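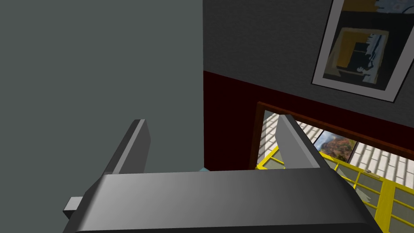
A room should be counted by its door, one reader wrote in reply to an earlier version of this article, and an alcove or a bay left open to the space beside it has no claim to be listed separately. Most housing surveys take a similar line, though not all of them do.

Room

A room is an enclosed part of the inside of a building, set apart by walls or partitions and entered through a doorway or other opening. Rooms are the basic units into which houses, schools, offices and most other buildings are divided. The word is also used for some enclosed spaces on ships. In everyday speech it can mean simply free space, as in "room to turn around," and this is the older sense in English. The word is related to terms in German, Dutch and the Scandinavian languages that also mean space.

Contents
History
Definition and counting
Parts of a room
Size and height
Sound and air
See also

History

The earliest permanent dwellings often had a single interior space used for cooking, sleeping, storage and work. Division came gradually. In many farming regions the first inner wall separated people from animals, and a second set off a store for grain or tools. Large houses of the Middle Ages in northern Europe were arranged around a hall, where most of the household ate and many of its members slept. Private chambers were reserved for the owner and the owner's family.

For a long time the rooms of a large house opened directly into one another, so that reaching the last meant walking through all the others. The corridor changed this. Once rooms could be entered one at a time from a shared passage, they could be kept for one purpose, and names such as bedroom, dining room and study became fixed in the plan as well as in speech.

Town housing followed at a slower pace. In Mollham, where rows of workers' cottages were put up beside the tannery, the standard plan had one room on each of 2 floors, joined by a steep boxed stair. Sculleries were added at the back later, and in many of the cottages the scullery became the kitchen. The old ground-floor room was then called the front room, a name still in use in the town even where the wall behind it has been taken out.

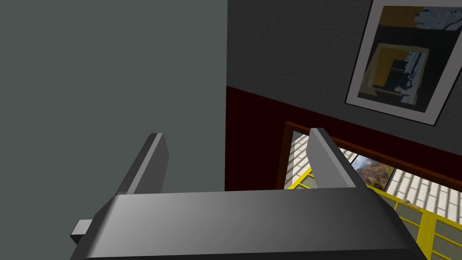 Renata Oake
Contributing editor, Buildings and Dwellings

Definition and counting

There is no single rule for what counts as a room. Housing surveys usually leave out bathrooms, toilets, hallways, landings and closets. Kitchens are treated in different ways: some surveys include all of them, some include only those large enough to eat in, and some leave them out. As a result the same apartment may be listed with a different number of rooms in different records.

The Hviid estate in Prurano is often mentioned in local planning papers for this reason. Its 568 apartments were built with a sliding screen between the living area and a sleeping recess. Under the older method the recess was counted as a room when the screen was in place, and the total for the estate went up or down with each survey. The later method ignores screens, folding doors and curtains, and counts only spaces enclosed by fixed walls on every side.

Open-plan interiors raise a related difficulty. A kitchen, dining area and sitting area under one ceiling may be described as one room by a surveyor and as three by the people living there. Real estate notices tend to use whichever description gives the larger figure.

Parts of a room

A room is bounded by a floor, walls and a ceiling. The floor carries the load of people and furniture and passes it to the structure underneath. Floors at ground level may be laid on a concrete slab or raised on joists over an air space. Upper floors are normally supported on joists or on a slab, and the underside of this structure, covered or left bare, forms the ceiling of the room below.
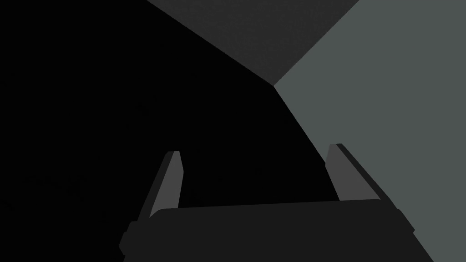 Walls are either load-bearing or not. A load-bearing wall holds up a floor, another wall or part of the roof, and it cannot be removed unless a beam or frame is put in to take its place. A partition carries only its own weight. The difference is hard to judge by eye, especially in older buildings, where partitions have sometimes come to carry load as the timbers above them sagged.

Wall finishes include plaster, paint, paper, tile, timber boarding and exposed masonry. Lime plaster was the usual finish in much of Europe until gypsum replaced it in the twentieth century. It is still used in repair work on old masonry, as it lets moisture pass through. Niveo, a lime finish coat made in Prurano, was used in most of the town's public buildings and gave its name to a local term for any smooth white wall.

The line where wall and floor meet is commonly covered by a baseboard, and the line between wall and ceiling by a molding called a crown or cornice. Both hide the small gaps that open as materials shrink.

Size and height

Minimum sizes for rooms are set in many building codes, generally by floor area and ceiling height together. Under a sloping roof, the part of the floor where the ceiling falls below a stated height may be left out of the measured area. In the Mollham cottages the lower rooms measured 18 feet by 20 feet, large for the period, but the ceilings were low and the upper rooms lost much of their width to the slope of the roof. 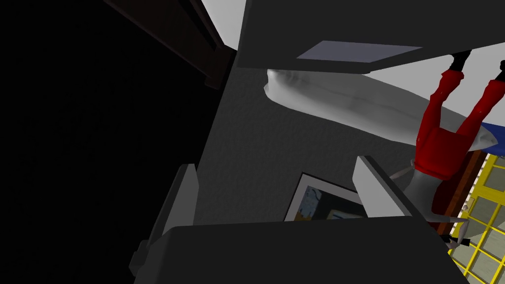
Room with a dark gray slab overhead, viewed at a steep angle.

Ceiling height affects both heating and daylight. Warm air rises, so a tall room takes longer to become comfortable at the level where people sit. A tall room can also have taller windows, and these let daylight reach farther from the outside wall. Builders in hot regions have often favored high ceilings, while low ones are common in old houses in cold regions.

Sound and air

Sound in a room depends on its size, its shape and the surfaces in it. Hard, flat surfaces reflect sound, and soft or uneven ones absorb part of it. An empty room therefore seems louder than the same room with rugs, curtains and upholstered furniture. Two bare parallel walls can produce a rapid repeated echo, known as flutter, which is most easily heard by clapping once between them.

Fresh air enters through windows, vents, gaps around doors and, in newer buildings, ducts. Rooms without windows, such as inner bathrooms, usually need a fan or a shaft. Older houses depended on the fireplace, which drew air through the room even when no fire was lit. Blocking a disused flue without adding a vent is a common source of damp.

See also

Ceiling
Corridor
Floor plan
Hall
Partition wall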